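Nanby Bag Clips, mixed colors

Okay, I have to confess I'm a little bit in love with these. I started my shop page with tea towels and jars (you can still find those under Kitchen) and I never planned on selling clips at all. Then Sarkar, my supplier for the jars, tucked a few Nanby clips in with an order, and I put one on a bag of rice and one on the coffee, and by the end of the week I was hunting for more bags to close!

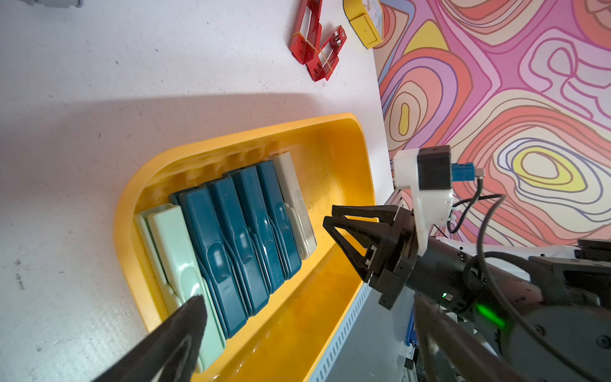
Page last changed: 2018-09-05

They come in teal, a pale mint green and a light gray-beige. I can't promise a particular mix in any one bag, but if you're dying for all teal just write it in the order notes and I'll see what I have. The teal goes fastest. My own favorite is the mint, and I've been known to hold a few back for myself (sorry).

What do I use them for? Chips, obviously. Frozen peas, flour, brown sugar, the dog's biscuits, the end of a loaf of bread. I had some of the Bruvatix ones before this, and they were fine on thin bags, but they'd pop right off a big bag of pet food and I'd come down in the morning to kibble all over the floor. The Nanby ones hold on a lot better for me. For really thick bags, fold the top over 2 times, press the air out and then clip.

Price and packs

Small pack, 5 clips
Big pack, 33 clips
Shop and school pack, 100 clips (please write first, I don't always have that many in the house)

Prices are in the drop-down by the order button. Shipping is the same for one small pack or two, so you may as well share an order with a neighbor.

Care

I wash mine by hand in warm soapy water and let them dry on a towel. A customer told me she runs hers through the dishwasher on the top rack and they're fine, but I haven't tried it, so that one's up to you. Keep them away from the stove, please! They're plastic and they will not forgive you.

How to store them

This is the question I get most, and I have opinions. A drawer is hopeless, they slide to the back and you never see them again. Stand them up on edge in a shallow tray, packed side by side, and you can pull one out with one hand while you hold the bag shut with the other. If you'd like something that hangs, the Bélanger wire baskets on my Storage page are lovely for all the little paper things that pile up in a kitchen, like shopping lists and coupons.

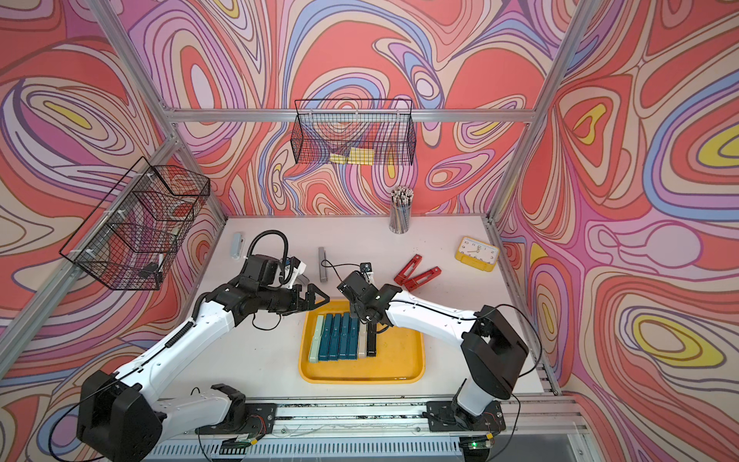

Wire-mesh basket with yellow sticky notes

Returns are easy. Send unused clips back in their bag within the month and I'll refund you, minus the postage. If one arrives cracked, just email me a photo and I'll put a new one in the mail, no need to return the old one. Orders placed in January go out a little slower while I do my stock count.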